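Spent the long weekend sorting out the serving stuff in the kitchen at Clanville. Putting it in a thread so Vilja and the others can find it later.

Rule was simple. Everything came out of the cupboards, and anything we hadn't used since November had to be argued for.

Platters first. We had far too many. Most came from Mum's place and some came from the op shop in Kallio Street, where I have no self-control.

The big turkey platter is staying. It comes out at Christmas and it doesn't fit anywhere, so it lives on top of the fridge now. Murdo Paterson, if you're reading this, it's still yours whenever you want to come and get it.

Cake stands: kept one. The other had a wobble that I've been meaning to fix for years. I'm not going to fix it.

Trays were harder. I use trays for everything. Breakfast, carrying the sauces out to the barbecue, seedlings in spring, keeping the bills in one spot.

My test for a tray is whether I can carry it one-handed through the flyscreen door with drinks on it. A raised rim gets you most of the way there. The flat ones are pretty, but I've lost glasses off them.

Shelf in the pantry is 300 mm deep, so anything longer has to stand on its end. I put in a cheap file rack from the office shop to hold them upright — best 25 dollars I've spent on this kitchen.

Plates go on the lower shelf, flat, biggest at the bottom. Ovals in their own pile. Mixing ovals and rounds is how the last lot got chipped.

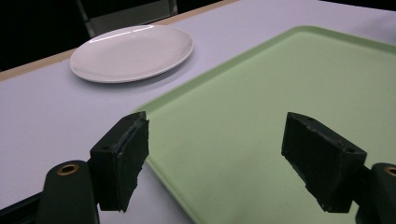 Rosario asked whether the colours should match. I don't care much. Green and white look fine together and so does most other stuff once there's food on it.

Two boxes are going to the op shop tomorrow. One is all glass, so I've wrapped it in old newspaper and written GLASS on every side in marker.

Still to do: the cutlery drawer, the tea towels, and whatever is going on behind the rice cooker.

If anyone local wants the wobbly cake stand, message me before lunch. Otherwise it goes in the box with the rest.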